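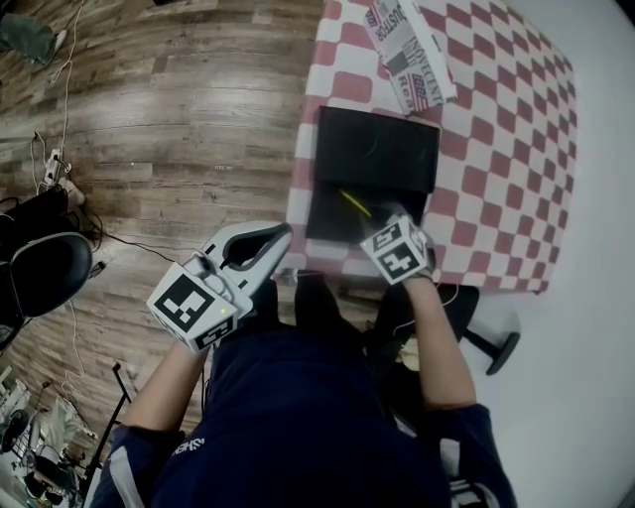 1/ OK, the gripper fault thread. A few of you asked after my grumpy post last night, so grab a coffee, it gets a bit nerdy and there's a safety bit at the end that I'd really like people to read!

2/ Short version: the left gripper kept dropping out in the middle of a run. Jaw position would freeze for a moment, then jump to wherever the jaws were by then. If you feed that to an arm later, the arm tries to make the same jump. Not great near fingers.

3/ We caught it on replay at Tasside. The arm was going down nicely into the box, stopped dead, and then slammed shut so hard it cracked a pencil in half. Bastian Baumgart was standing well back, thank goodness, and said a word I won't type.

4/ First guess was the firmware (it's always my first guess, sorry Nukov people). Rolled back one version. Still froze. Rolled back another. Still froze, plus now the clock was wrong. So that was an evening.
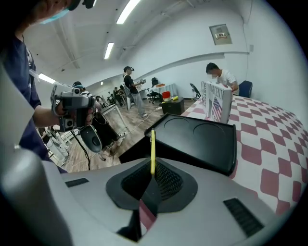 5/ Second guess, and the right one: the cable. The plug on our Plokodik units goes straight into the body with no strain relief at all, so every bit of weight on the wire ends up on the connector. Look at the black cable hanging down from the gray gripper toward the floor and you get the idea. Swing your arm, the wire swings too, and the plug takes it all. Ours had one pin that had worked itself loose. You could make it freeze on demand by wiggling it - I did this far too many times because I was so happy.

6/ Then the boring part, going back through the old runs to see how bad it was. 200 recordings, and 56 of them had at least one freeze. Most were tiny. I still pulled all 56, and yes it hurt.

7/ Why didn't we see it sooner? The viewer fills in the gaps! It draws a nice smooth line across the missing bit, and we were all looking at the nice smooth line. Rimantas Paju found the setting, buried 4 menus deep. It's off now and it's staying off.

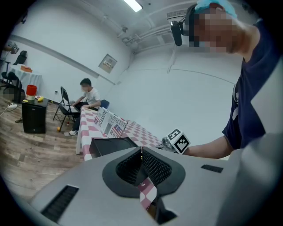
8/ The raw plot looks awful in comparison, all steps and holes, but at least when there's a hole you know about it. We also have a check that throws out any run with a freeze before it gets near an arm. Six lines of code. I'm a little embarrassed we didn't have it in August.

9/ Safety bit. Replay on the real arm only at low speed the first time, somebody with a hand on the stop button, everyone else out of reach. Put a limit on how far the jaws can move in one tick. And tie the cable to something other than the plug. Velcro around the forearm works fine.

10/ Böttcher is sending us new connectors with a proper clamp. Will post when they're on. If you've got the same units and see jumps in your data, wiggle the plug first and tell me what you get - my replies are open.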